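Saithong - Rangement domestique de petites pièces
Fiche descriptive du jeu de données

Présentation

Saithong réunit près de 2 000 séquences consacrées au tri et au rangement de petites fournitures électroniques dans des logements habités. Les séquences ont été réalisées dans 18 foyers, sans aménagement préalable des pièces. La présente fiche en précise le contenu, l'organisation et les conditions d'utilisation.

La coordination est assurée par Clestia, sous la responsabilité de Paweena Limsakul. L'annotation a été confiée à Wichai Kongkaew et à Yupin Phuthong.

Activités couvertes

Le corpus distingue 9 activités, parmi lesquelles l'ouverture d'une boîte, le déplacement d'une boîte garnie, le regroupement de fils et la récupération de pièces isolées. Les surfaces de travail sont celles dont disposent les occupants : table de cuisine, bureau, tapis, lit. Les textiles imprimés ont été conservés tels quels, les motifs rendant parfois difficile le repérage des éléments de petite taille.

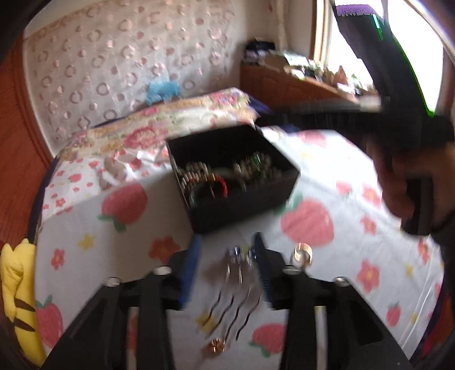

Catégorie « chambre » : boîte noire ouverte contenant composants et fils enroulés, au-dessus d'un drap blanc à fraises roses.

Les objets relèvent de deux familles. La première comprend les contenants, ouverts ou fermés. La seconde comprend le contenu : composants, fils, connecteurs, écrous et autres pièces métalliques. Un objet dont la fonction n'a pu être établie reçoit l'étiquette « pièce_indéterminée » - celle-ci ne doit pas être assimilée à une erreur d'annotation.

Organisation des fichiers

sequences/ : enregistrements classés par foyer
annotations/ : activité, type de surface, état du contenant
listes/ : répartition entre apprentissage et évaluation

Aucun foyer ne figure dans les deux listes à la fois.

Limites connues

Les cuisines et les bureaux sont plus représentés que les chambres. Les couleurs annotées ont été relevées à l'œil et peuvent varier selon l'éclairage. Les références commerciales des composants ne sont pas renseignées.

Conditions d'utilisation

L'usage est réservé à la recherche et à l'enseignement. Toute redistribution, même partielle, doit être accompagnée de la présente fiche. Les demandes de correction ou de retrait sont à adresser à Clestia, à l'attention de Chalerm Sriwong, avec indication du foyer et de la séquence concernés.

Version 2, mise à jour le 21 novembre.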